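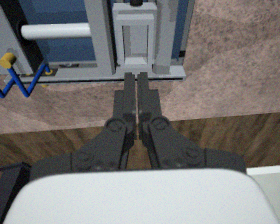 Planner timeouts ought to go ahead of everything else on the list, one attendee said before the last minutes were even approved, and the perception numbers mean nothing while half the runs die waiting on a path. Agreed by most. Order of items changed, planning moved up.

Zolesance, manipulation software group
Minutes, August 28, 2018
Started late, projector. Quorum OK. Minutes of last meeting approved with one fix (item on logging said "resolved", should say "deferred").

1. Planning (Plornura)

Timeout is set at 2 seconds. Was set there in June for the old single-arm setup and never touched. Planner now checks the center arm against both side arms on every query, even when the side arms are parked. Most of the time goes there.

Options discussed:
- Raise the timeout. Easy, but hides the problem. Cycle time gets worse.
- Cache the collision shapes for parked arms, only rebuild when a joint moves. Preferred.
- Drop side arms from the check altogether. Rejected, short discussion.

Question whether the cache is safe if a side arm gets a command mid-plan. Answer: plan has to be thrown out and redone, there is a flag for this in Plornura already but nothing reads it. To be wired up.

Separate complaint that the planner picks elbow-up or elbow-down more or less at random between identical queries. Seed was not being logged. It will be.

Action: parked-arm cache behind a switch, off by default. Planning side.
Action: log the seed with every query. Planning side, this week.

2. Perception

Pose estimate for the blue and gray fixture is OK from the overview camera, bad from the wrist once the gripper gets close. Fingers cover too much of the part. Right now the estimator keeps publishing anyway, with a confidence that looks fine, and the controller believes it. Long discussion — too long.

Proposal: freeze the last good pose at a set stand-off distance and go in on that, with force limits doing the rest. Counter-proposal: mask the fingers out using the joint angles, since we know where they are. Both to be tried. Mask first, as most of the code exists.

Yellow parts segment well. Gray on gray does not. Blocks sitting next to each other get merged into one blob and the grasp gets planned across both. Lighting changes helped a little, texture changes did not. Someone asked about using depth edges only for the gray parts, will be looked at but no promises.

Table texture: the mottled one stays. Plain table gave nicer scores and everyone liked them but they didnt carry over to anything else.

Action: finger mask from joint state, compare against frozen pose on the same recorded runs.
Action: confidence must drop when the visible part area drops. Perception side.

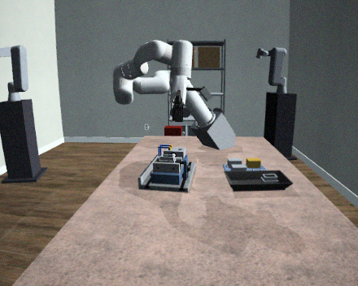
Overview camera. Fixture to the left, black tray to the right.

3. Control

Gripper close command returns "done" when the command is accepted, not when the fingers stop. Known for months. Causes the arm to lift early on slow closes. Fix is in a branch, waits for position to settle or for the force threshold, whichever is first. Needs review, no one had read it before the meeting. Two people said they would.

Controller loop running at 200 Hz in sim. Hiccups when the render is on the same machine. Not a controller bug as far as anyone can tell but it looks like one in the plots, so people keep filing it. Ticket to be pinned at the top so the duplicates stop.

Wrist rotation near the joint limit: arm takes the long way round and swings wide over the tray. Planner says legal, and it is legal. Nobody wants it though. Cost term to be added for wrist travel, weight to be tuned by hand for now.

Action: review of gripper branch, then merge.
Action: wrist travel cost, planning and control together.
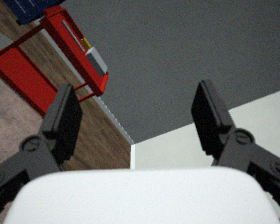
4. Simulation (Kos)

Kos update went in without trouble except for contact. Small parts jitter when resting against a raised rim, and the jitter wakes up the pose filter, which then reports the part as moving. Workaround is a larger contact margin. Proper fix is probably a smaller step size but that costs run time.

Scene files still edited by hand. Merge conflict last sprint lost a change to a shelf offset and it took a day to find. Agreed that scenes should be generated from one parts list and the generated files kept out of the repo. No owner yet.

Randomized start poses: some starts put the gripper fingers already inside the collision margin of something, so the run fails at the first query and gets counted as a planner failure. These need to be filtered out and reported on thier own line.

Action: start-state check before each run, failures counted separately.
Action: find an owner for scene generation. Carried over.

5. Tooling (Stivell)

Log viewer now lines up wrist and overview streams by timestamp. Good reaction. Requests: step backward one frame, show the planned path over the image, stop losing the zoom level when switching runs. First one is done already, the other two are open.

Nightly batch goes to 20 runs per scene from next week. More was asked for, disk is the limit. Old logs to be compressed, failed runs kept whole, successful ones thinned out.

Still no agreement on where grasp parameters live. Some in Plornura config, some in the scene, a few hard-coded in the test scripts. Postponed, out of time.

6. Any other business

Naming of frames. "tool", "tcp" and "hand" all in use and not all the same point. Use "tcp" from now on, measured between the fingertips. Old names to give a warning, then go.

Request to have the agenda out the day before. Noted.

Next meeting same room, time to be sent round.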